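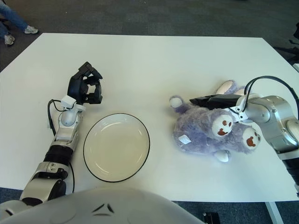

How to watch a robot demo without being sold one

Robot open days have become a regular thing around Wultton, and I have been to enough of them to leave with sore feet and very few answers. The most recent was at Clikside, where a two-armed machine was put to work on a plate and a purple plush toy. The steps that follow are what I wish I had known the first time. They assume you are visiting with some reason to care, such as a budget, a workshop, or a boss who has seen a video.

Before you go

1. Write down one job you would want done. Mine was sorting returned goods into bins, a dull job that takes up most of a morning. Keep it on a card in your pocket and hold everything you see up against it.

2. Ask the host who or what is driving. A person steering the arms from another room and a program choosing its own moves can look the same from where you stand. Send the question by email before the visit, so the answer is in writing. Clikside's reply to me said "a mix," and I had to write back twice to find out which parts.

3. Book a late slot. The first run of the day gets the most care. By late afternoon the staff are tired and talk more freely.

At the table

4. Stand to the side if they let you. From the front, an arm reaching toward you looks more impressive than it should. From the side you can see how much space is left between the fingers and the object.

5. Look at what was chosen for the table. A plush toy is about the kindest thing you can hand a machine. It squashes, it has fur to grab, and a grip that is off by a finger's width may still hold. A plate is harder. It is thin at the rim, it slides, and it sits nearly flat. If both are out, wait for the plate.

6. Time it yourself. Start when the arm first moves and stop when it has let go and backed off. Hosts like to start late and stop early. Write down the failed tries too, and ask whether a failed try counts in the success rate they quote.

7. Watch the idle arm. Two arms on show doesn't mean a two-arm job. If one hangs open over the tabletop while the other does the holding, ask to see a task that needs both.
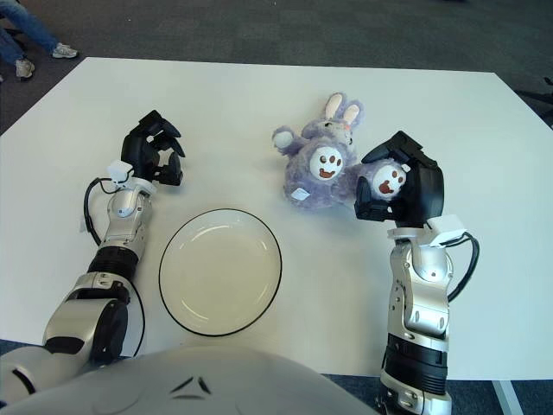 Right hand on one of the toy's faces, left hand open to the left of the plate.

8. Ask for a small change. Turn the toy over, move the plate a hand's width, swap in your own glove or lunch box. Ask politely and before the run starts, and stay outside whatever line they have set for visitors. A good team will say yes, or will tell you plainly why it won't work. "We'd rather stick to the program" is an answer as well, and I write it down as a no.

9. Don't clap. I know how that sounds. Once people start clapping, the questions stop and the next group gets waved in.

Questions worth asking

How many practice runs did this one task take? I was told 2,000 at Clikside. I have no way to check that, but at least it was a number. At the Torley show in July I got "plenty."

What happens when it drops something? Find out whether it tries again by itself or waits for a person.

Who resets the table between runs? If a member of staff has to put each object back, add that person's wages to your sums.

What breaks first? I like this one best. The sales people look blank, and the engineers usually start talking about cables and fingertips.

After the visit

10. Fill in your notes the same day. I use a single sheet with 3 columns: what they claimed, what I saw, what I still need to ask. The middle column is always the shortest.

11. Go back to your card. Did anything you saw get close to that job? For my bins, the answer after Clikside was no — though the grip on soft things was better than I had expected, and I have said so to the team.

12. Wait before replying to the follow-up call. Barros, who sell the trial package locally, will offer a discount that ends 31st October. Ask for a trial with your own objects, at your own bench, and get the terms on paper before you discuss a price.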